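Stamanance Publishes Gripper Setup and Care Procedure for Tabletop Food-Handling Cell | Stamanance

MULTHAM, October. Stamanance today released the setup and maintenance procedure for its tabletop bread-handling cell, covering finger pad care, gripper zeroing and cable checks. The procedure replaces the commissioning notes issued with the cell and applies to all units fitted with the Okabe parallel-jaw gripper.

The cell is used to move rolls and other soft baked goods between a table surface and a basket. Soft products deform under small changes in grip force, and crust residue on the finger pads changes how the pads hold. Most faults reported to Stamanance service during the past year were traced to pad condition or to a gripper that had not been zeroed after a pad change.

Under the new procedure, pads are brushed along the grooves at the end of each shift and inspected every 200 cycles. They are replaced at 2000 cycles, or earlier if the grooves are worn flat at the tip. Both pads are changed together. After replacement the operator closes the fingers with no product between them, stores the zero position, and opens them to the 46 mm test width. The width is measured at the pad tips and entered in the service log.

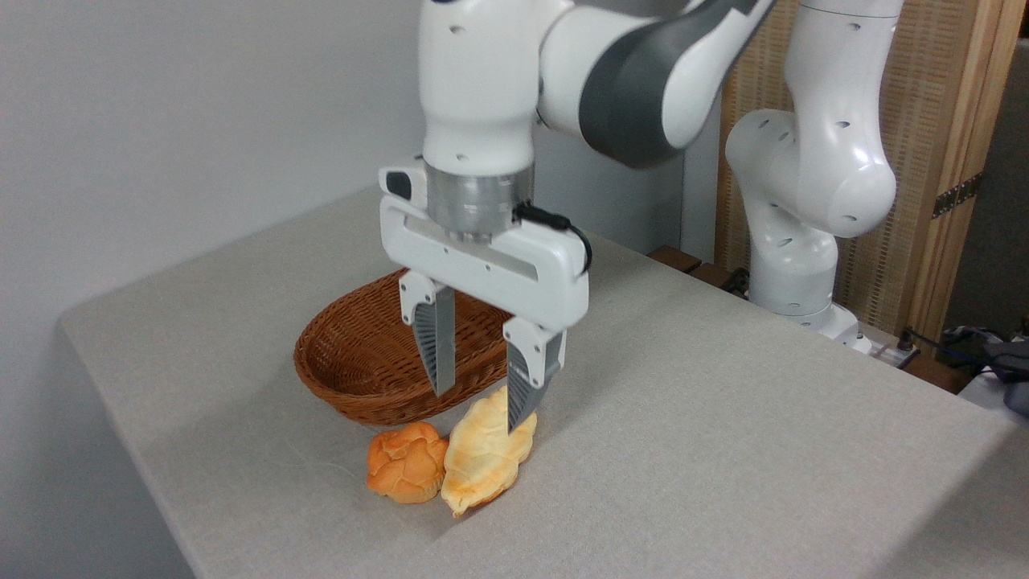

Gripper with fingers open over two bread rolls in front of a woven basket. The grooved gray pads are the parts covered by the new replacement interval.

Approach height is set next. The arm is jogged down over a sample roll at reduced speed and the height is stored for each product type. Round and elongated rolls are taught separately. The basket rim is entered as a keep-out zone, and its position must be retaught whenever the basket is exchanged for one of a different size.

"A pad change takes four minutes. Finding out why a cell is dropping rolls can take a morning," said Jericho Salazar, service engineering lead at Stamanance. "The written steps put the zeroing directly after the pad change, so the two jobs are done as one."

The gripper cable is checked weekly with the arm powered down. The loop beside the housing must have enough slack for full wrist rotation and must not touch the fingers at any point of travel. Damaged cables are to be replaced as an assembly and not spliced.

Replacement pads are supplied in sets of 4 through Drakotard, which also stocks the cable assembly. Existing customers can request the procedure and a blank service log from the Stamanance service desk. Software settings stored under the earlier commissioning notes remain valid, except for the gripper zero position, which must be stored again before the first shift under the new procedure.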